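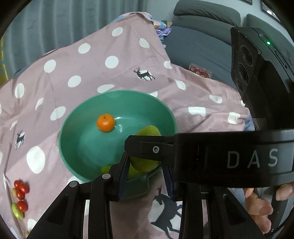 Xuân Đàm replied that a plastic basin is fine for a day or two, but citrus kept longer than that should go in the refrigerator, loose, in the bottom drawer.

**nillau_kitchen** wrote:

I've done it both ways. In winter the mandarins stay out and we eat them before anything happens. In summer they go soft at the stem end first, so I check there when I pick one up. The one in the basin still has its stem spot, and I'd eat that one before the bigger fruit anyway.

My question was more about mixing. I have mandarins, some green fruit and a couple of large yellow-green ones from the Mahama market, and one basin to put them in. Do they need to be apart?

**drirk70** wrote:

Apart, yes. One bad mandarin will mark everything it touches. I lost most of a bag in March that way. I wash nothing until I'm ready to eat it.

**Xuân Đàm** wrote:

Touching isn't the problem if you look at them every day. The problem is a deep pile. Put the heavy ones on the floor of the basin and the small ones where they won't be pressed. I wouldn't bother with separate bowls for a household of two.

**drirk70** wrote:

You say look at them every day. Most people don't. I don't.

**nillau_kitchen** wrote:

I moved them a bit so the mandarin has its own space. Same basin, same pink deer cloth.
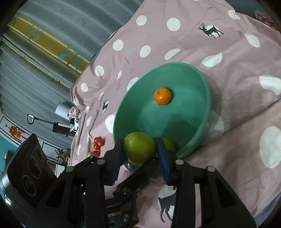
I'm keeping the cloth under it for now. Plastic slides on my table and the fabric stops that. It's an old sheet and it goes in the wash with the towels, so juice on it doesn't matter.

**plumline** wrote:

I'd skip the sheet. Fabric under a basin holds damp if you rinse the fruit and put it straight back. A rubber mat from Brundotness cost me 18 dollars and wipes clean.

**nillau_kitchen** wrote:

18 dollars is more than the fruit cost. I dry it with a towel before it goes back in.

**Xuân Đàm** wrote:

Then the sheet is fine. Change it when it smells.

**drirk70** wrote:

Still voting for two bowls. The store in Drirkstead has small ones on the bottom shelf, and they stack when they're empty - no extra cupboard space needed.

**nillau_kitchen** wrote:

I'll look next time I'm over there. Until then it's one basin, and the green ones get eaten this week.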